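Week 6 handout: Clearing the table
Course: Machines and Everyday Work
Instructor: Gudrun Ljungberg

Reading before class: the Brekke chapter on dish handling, first 30 pages. Skip the appendix.

## Where we left off

Last week we looked at sorting parts on a shop floor. The parts arrive in the same place, facing the same way, and the light does not change. Machines have done that job well for decades. This week we move to a dining table, where none of those things hold.

The question for the session is a narrow one: can a machine pick up a plate from a table in somebody's home, and can it do so often enough to be worth having?

## Why a plate is hard

A plate lies flat. Its rim may be only slightly above the table, so there is little for two fingers to close on. People solve this without thinking. They slide a fingertip under the edge, tip the plate a little, and then pinch. A gripper with two pads can do the same, but it has to know where the edge is and how hard to press.

Paper plates add a second problem. They bend. Pinch one across its full width and it folds up in the middle. Pinch the rim and the far side droops, and if there is food on it, the food goes on the floor. A paper plate also weighs so little that a light bump from a finger pushes it away.

Then there is the cloth. On a bare table, a finger can slide along the surface to reach the rim. On a tablecloth, the same finger may drag the cloth with it, and everything standing on the cloth moves too.
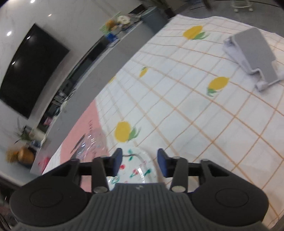

*Fig. 1. Two-finger gripper and a paper plate on a patterned tablecloth.*

Patterns matter for the vision side. In Fig. 1 the cloth has lemons and a grid of thin lines, and the plate has small cherries on white. A system that finds objects by color or outline has to learn that a printed lemon cannot be picked up. It also has to work out where the plate ends when a finger hides part of the rim. Most current systems handle the first problem fairly well. The second still causes missed grasps.

## The Treltimier exercise

We will use the numbers from the Treltimier kitchen trial, which are short enough to work through by hand. The task was to lift one plate and set it in a bin.

- Stiff plates, bare table: 30 tries, 2 failures
- Paper plates, cloth on table: 30 tries, far more failures (count them from the log sheet)
- Time limit per try: 90 seconds

Work out the success rate for each row. Then consider what happens when a table has six plates and all of them must be cleared. Multiply, do not average. A rate that sounds high for one plate drops quickly over a whole meal.

## So, can they do it yet?

For one known plate on a known table, yes. For a full table in a home the machine has not seen, not reliably, and more slowly than a person would. Grameo and Mullemano take different views on how to close the gap. Grameo wants better fingers. Mullemano wants more recorded practice by people using hand-held grippers. Read both position papers and be ready to argue for one.

## To hand in

One page, typed. Pick a chore you did this week and list each point where your hands adjusted to something you felt and could not see. Mark the step you think a two-finger gripper would fail first, and say why.

Bring a paper plate to class.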